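Hi Leidy,

You asked for something less stiff than the form we sent in at the last milestone, so I'm just going to write this one the way I'd tell it to you over a coffee. It covers the robotics club since the first instalment of the grant came through, up to and including the session on Saturday, 25 July 2020. The short version – we're on track with the table-clearing project, behind on the write-up, and the students are having a ball.

The photos are both from the tray and mug exercise.
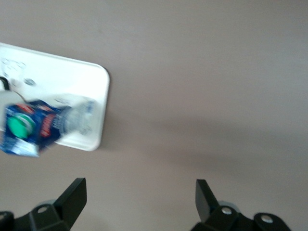
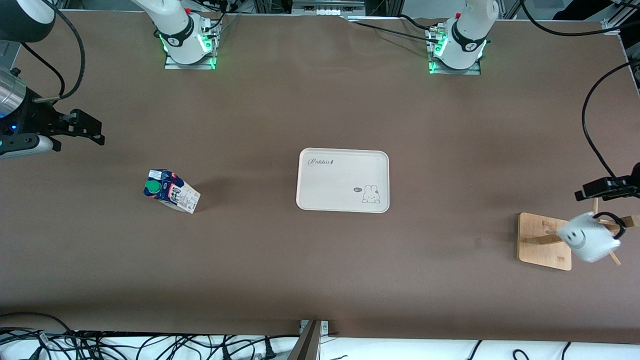
What the students are building

We've called the project Padon (don't ask, it was put to a vote) and the goal is still the one in the application: two arms sharing one table and tidying up after breakfast. There's a tray, a drink carton and a mug with a smiley face on it, plus a little wooden rack for the mug. The carton has to end up where it's told and the mug has to end up on a peg, and neither arm is allowed to clobber the other. It sounds like something you'd knock over in an afternoon. We thought so too when we wrote the application!

Marin Nedeljković has taken charge of the left arm and the mug rack. The pegs on the rack are angled, so the mug has to be tipped to suit, and he's spent a lot of evenings fiddling with the approach so the handle comes in on the correct side. His favourite word at the moment is "nearly". Kevin Espinoza and Cillian Cronin are looking after the carton and tray side of things. Cartons are a pain, frankly – slippery, squashy when you grip too hard, and the cap makes one end a different shape from the other. Kevin had the fingers closing far too fast to begin with and has since slowed them right down, and I think that one change did more for us than anything else this term.

Recorded runs

We've now logged 1,232 runs across all the exercises. I know the application talked about quality over quantity, and I'm with you on that, so Octavio Escobar has been going back through the recordings and tagging the ones where something went wrong. He does 30 at a sitting and then his eyes give out. The tagging is slower than I'd planned for, but it's shown us that a fair share of our failed runs come from starting positions we'd hardly practised, mostly with the carton lying close to the tray rim. We're changing the practice list to suit.

Money

Nearly all of the equipment line is spent. The biggest item was replacement gripper fingers, and then cables, and then more cables. I've got two invoices from Grotgate still to come and I'll forward them when they land. The travel line hasn't been touched. We'd meant to take the whole crew to the Hullport open day, but that's off for this year and I'd like to ask if we can shift the money over to a second mug rack and a roll or two of table paper. Happy to fill in whatever form you need for that.

What hasn't gone well

The student handbook is late. I said I'd have a draft to you by now and I've got a contents page and half a chapter on emergency stops. Cillian has offered to take over the bits about setting up the table and he writes a good deal more clearly than I do, so I've said yes please.

We've also lost a couple of sessions to an annoying fault where the right arm would pause partway through a move and then carry on as if nothing had happened. Marin reckons it's a loose connector. I reckon it's our code. We've got a chocolate bar riding on it.

Next up

Between now and September we want both arms working in the same run, with the carton handled first and the mug second. After that comes the demo for families, and you'd be very welcome – bring the kids, they can choose where the carton starts. I'll send the handbook draft separately, and the Grotgate paperwork as soon as I have it.

Cheers, and thanks again for backing this lot

Comments (3)

Štefanec
Great read. Did you try softer pads on the fingers for the carton? We had the same squashing problem and it helped a bit.

Octavio E.
For the record I did 30 twice last weekend. Also it's definitely the code.

Proud Mum
Is there any chance the arms could come and do my kitchen? Put us down for the demo please!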